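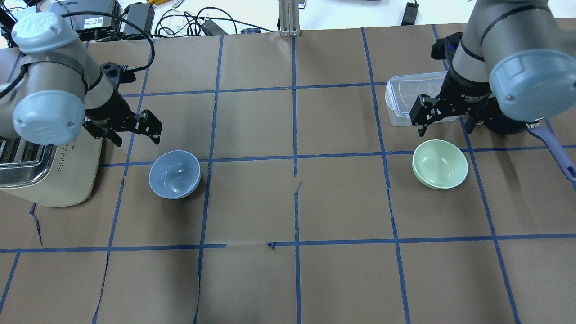 macedo_k
My question is about covering a table for the school craft sale. We paint on it for 2 days, so the cover must stay flat. I used brown paper with blue painter's tape in squares, and you see the paper is wrinkled and torn in the middle. What do you put instead?

Brenda Garside
Oilcloth. You wipe it and keep it for next year.

jornlow19
I disagree with oilcloth, paint sticks to it. Buy thicker paper and tape only the borders.

macedo_k
Thank you both. With only the borders, does it not lift in the center?

Brenda Garside
It does. Mine lifted in March.

jornlow19
Mine did not, but I pull it very tight.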